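So the arms have been on our bench for a month now and I've been promising a few of you a proper post about it, so grab a cuppa.

For anyone new, I work in the returns and kitting room at Jundlow, where all the odds and ends come through. Groceries, hardware, bathroom stuff, whatever a customer sent back or whatever has to go in a mixed box. It used to be four of us at a long bench. There are still four of us (I know you're all going to ask!) but what we do all day has shifted a fair bit, and I've got feelings about it that change depending on how much sleep I've had.

The official line from Lund, our head office, was that the robots would take the "repetitive handling" so we could do "value work". I rolled my eyes so hard. But I'll give them this much, I used to go home with my wrists buzzing from picking up small things and putting them down again, and I don't any more. My physio over in Karna has noticed as well, and she's losing a customer out of it, poor thing.

The fiddly stuff is what I can't stop watching. Shiny, crinkly packets were meant to be the hard ones, and I had my money on coffee beating it. 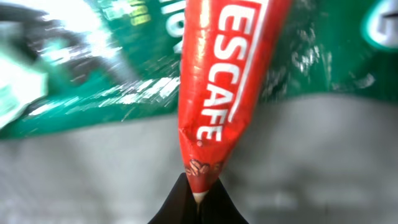

Crescencio Rosales reckons I'm going soft. "You're cheering for the thing that'll have your chair," he wrote under my last post, "and the picking was the only part of that job where you could have a yarn. Who do you talk to now?"

Fair question, and I chewed on it all weekend. The yarning has changed. We used to stand shoulder to shoulder and talk rubbish for hours because our hands knew the work. Now one of us is minding the arms, another is on the screen, and the other two are down the far end doing the damaged goods. You have to walk over to somebody to have a chat, and when you do it looks like you're having a chat. I miss the old way more than I thought I would.

On the other side of the ledger, I've learned heaps. I can clear a stoppage, I can set out a new tray of goods, and I can read the error log, which is mostly gibberish with a bit of English in the middle. We had 361 stoppages in the first week. Last week it was 16. I'm a bit proud of that, even though I suppose most of the credit belongs to whoever fixed the software.

Pay is the sore point. We were told a new grade was coming for anyone minding machines, an extra 40 bucks a week, and it's still "under review". The union delegate has it in writing and I'll leave it there.

Anyway, gloves are on the list too these days, next to the groceries and the bottles.

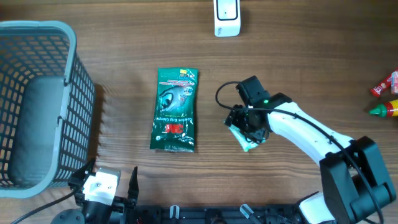 Flosdale, Feb 20, 2019

Quick update, as I wrote all of the above on my days off and then went in and found a meeting invite waiting. They're putting a second bench in down the back, same set-up, and they want two of us to train the night crew on it. I've put my hand up. Trish hasn't, she says she'd like to see the new grade first and I can't argue with her.

Night crew are nervous, same as we were. I told them to bring a jumper, it's freezing down that end.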